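Courses > Work and Automation > Unit 4 Handout
5 min read
December, by Joanne Ashworth

Okay, picking up where we ran out of time. We'd gotten as far as the Denen returns room, and I want you to have the rest of it on paper before the discussion section.

Quick recap of the numbers. Denen handles 700 returned items on a normal shift, with 21 people on the floor. Before the arms came in, a sorter picked up each item, looked it over, and decided: shelf, repair or scrap. Now an arm does the first pick and the sorter does the deciding. It sounds like a small change (I thought so too!) but it moved the job from the hands to the eyes, and people's backs got better while their headaches got worse. Write that down, because it comes back in Unit 6.

The arms work from close up. A tall white cylinder with dark, soft stuff bunched around the bottom of it is a pretty ordinary pick as far as the sorters are concerned, and it's the kind they used to do without thinking.

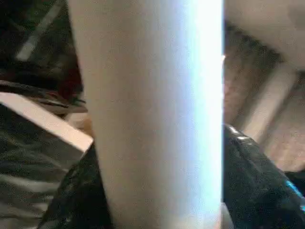
Akolgo wrote in the margin of last year's handout that the old job was boring but you could talk while you did it, and now you're watching a screen and you can't. I've kept that comment in every version since. The company's survey asked about pace and safety and pay, and it had no box for talking.

So, who gets to stop the line? At Lurier the rule was that only the shift lead could pause an arm. At Denen any sorter can, and in the first month they did it 37 times. Management panicked a little - then they read the pause notes and found problems with bin height and lighting that the sorters had been complaining about for ages. Please read the Lurier and Denen cases side by side, not one after the other.

Then there's skill. A sorter who has handled returns for years knows by feel when a lid is cross-threaded. An arm that's right up against a light blue cylinder, a bottle or tumbler most likely, gives her a view of it and no feel at all.

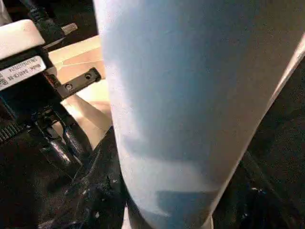 Some sorters at Denen started taking every tenth item off the belt to check by hand, and for a while that was against the rules. Now it's on the schedule and it's paid time, which took a lot of arguing.

For next time: read the Grova chapter (skip the appendix) and write me 500 words on one task you've done at work that you'd be glad to hand over, and what you'd lose with it. Bring a printed copy, please, my laptop is on its last legs.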